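Home News Members Events Contact

Otton Food Share: new pickup hours and a change to the winter list

Wed 7 September

Otton Food Share moves to its fall hours next week. Pickup at the Mukeck Street hall will run from 3 p.m. to 7 p.m., one hour later than the summer schedule. The Iyamu Road site keeps its morning hours and stays closed on Sundays.

The program now serves 421 households, up 47 from last fall. Most of the new sign-ups are on the east side of town, and the Iyamu Road site has been running short of parking as a result. If you can walk or ride the bus, please do. The 6 bus stops across the street.

Shares are priced the same as last year. Members who paid for the full season owe nothing more until December. Members who pay by the month will get a bill by email, and paper bills are available at either site on request.

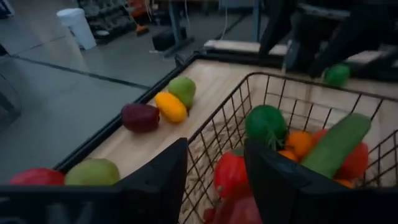 Produce in a wire mesh basket.

Mumemov Farm has told us its squash is late this year because of the cold spring. Expect more greens and onions through the end of the month, with squash to follow. Anyone who would like to swap an item can use the trade table by the door. Leave one thing and take one thing. Eggs and bread are not part of the trade.

Winter shares are limited to 488 this year, and current members get first choice. Forms are at both sites and should go back to the front desk at Mukeck Street. Please write your pickup site at the top, even if it is the same one you use now. Last year a number of forms came in blank and we had to call people one at a time.

Bags are still needed. Clean paper bags with handles are best.

Share 6 Comments 0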